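Rinow Clothing Room Asks Residents for Warm Sweaters

Reading time: 3 min

The free clothing room in Rinow will open again in February, and this year it is asking residents to give one thing before all others: warm sweaters. The shelves for coats and trousers are already full, but the shelf for knitwear was half empty when the room closed for the holidays.

The room is on the ground floor of the old Lennox school building, next to the bicycle entrance. Last winter it gave out 2141 pieces of clothing to families, students and older people in the town. Only 332 of them were sweaters, although this was the item that visitors asked for most often. On several mornings the sweaters were gone before 10 o'clock, and people who came later went home with a thin jacket or a scarf.

The project is run by the neighborhood association Grernell, which started it with one table and a borrowed clothes rail. It has now two rooms, a washing machine and a small corner where children can read while their parents look through the shelves. There is no form to fill in and visitors do not have to explain why they came.

Grernell has changed the rules for donations a little. In past years many bags arrived with clothes pushed together in a ball, some of them still with damp spots, and the sorting took whole evenings. Knitted clothes had suffered the most. A heavy sweater that hangs for months on a thin hanger gets long shoulders, and one that is pressed into a bag in the wrong way keeps the folds for a long time. From now on the room asks that sweaters are brought clean, dry and folded flat.

To make this easier, the association has put a short guide on the notice board at the entrance and also in the Rulerus, the free paper that is delivered to all houses in the town. The guide says the following.

1. Wash the sweater by the label and dry it flat on a towel. Do not put wool on the radiator.

2. Look at the elbows, the cuffs and under the arms. Small holes can be repaired in the room, so please mark them with a safety pin. Sweaters with large holes go to the textile container behind the building.

3. Lay the sweater out on a bed or a large table, with the collar at the top. Pull the sleeves away from the body and smooth the knitting with your hands from the shoulders down. With a cable pattern it is easy to see when the body is twisted, as the cables should run down from the shoulder without crossing over to the side seam.

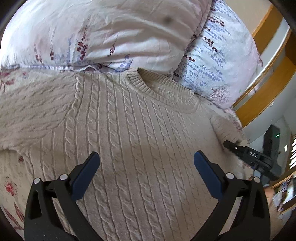 4. Turn it over so that the front is on the bed. Fold one side with its sleeve to the middle of the back, then bring the sleeve down along the body. Do the same with the other side.

5. Fold the bottom up to the collar, one time for thick sweaters and 2 times for thin ones. Write the size on a piece of paper and put it inside the collar if the label is missing.

Donations are accepted at the side door in the morning and again after 5 in the afternoon. Please do not leave bags outside when the door is closed, because the rain comes in under the roof there. Sweaters in children's sizes and in very large sizes are especially welcome. The room does not take shoes or bed linen at the moment.

Comments

knitting_in_rinow: Good that somebody writes about the hangers. I lost a nice cardigan in this way. Can I bring also hand-knitted things without a label?

Reader from Lennox Street: My son got a blue sweater there last year and he still wears it every week. Thank you to all who gave something.

old bicycle: The side door is hard to find in the dark. A lamp would help.

tmk: I fold mine front side up and it works too. But the tip with the paper in the collar is useful, I will do it with the children's clothes.

Contact | Copyright Rulerus, all rights reserved | Back to top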